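28/11/2020
Grivovari team notebook, door task

Short session, sim only. Odette on planner, me on grasp + logging. Merged the new controller config first thing, broke the build, fixed the build. Typo in the joint limits file, mine.

Goal for the day was the cabinet door in the kitchen world. Drawers are fine since last week, doors are not. The door is scored on hinge angle, and our arm wants to pull in a straight line, so the hinge fights it and the fingers slide off the bar. Same failure as in the first report to Dimitrov, same log message even.

Changes tried:

1. Slower approach. No difference except more waiting.
2. Lower pull force, let the wrist go soft after contact. Better. Holds the bar longer, then loses it once the door is well on its way.
3. Arc path instead of straight line, radius taken from the door model. Best so far but we are cheating a bit, at the competition we don't get the door model.
4. Hook the door edge with one finger once it's open a crack and push from the inside. Odette's idea. Not sure about it but the geometry looks OK on paper. Needs a second phase in the state machine, and the state machine is already ugly.

Ran a batch of 40 episodes on option 3, overnight folder is called grenby_arc, DON'T delete it. Full logs are 2,551 steps for the longest one, then it hits the timeout at 4,000 if you let it and just wiggles. Set timeout back down before next batch!!

Wrist camera view is back on in the viewer, flag was off in the config for no reason I can find. Much easier to see where the fingers are relative to the edge of the door. Handle sits in a recessed cup so the approach angle matters more than on the drawers – came in too flat on the early runs and the fingertips clipped the rim.

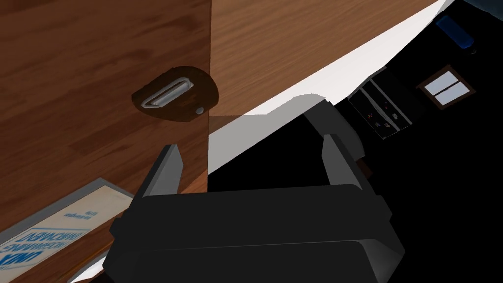
Zdenka Radulović read the draft of this and wrote back that we should stop tuning the pull altogether and estimate the hinge axis from the first bit of motion. Let the door move a little, fit a circle to the gripper positions, follow the circle. No door model needed, so no cheating. She also thinks option 4 is fine as a fallback but wants it behind a switch so it can't fire by itself in a scored run.

Fair. Fitting a circle on such a short arc is going to be noisy though, and with the soft wrist the gripper position isn't quite the handle position. Odette says use the fingertip frame and throw out the first samples. Will try both ways and plot.

Also from the batch: episode 995 in the numbering isn't a real episode, it's the debug run, ignore it when you average. I did not ignore it the first time and got very excited.

To do
– circle fit, on recorded logs first, no new runs untill it works there
– state machine: pull out the door stuff into its own file
– gripper friction value, ours doesn't match the one in the Tosuder rules pdf, ask which is current
– door sizes: at least one narrower and one left hinged
– Odette: review my merge from this morning, sorry in advance

Regional round is February so we have time but not that much. Machine left running on the narrow door, please don't log me out.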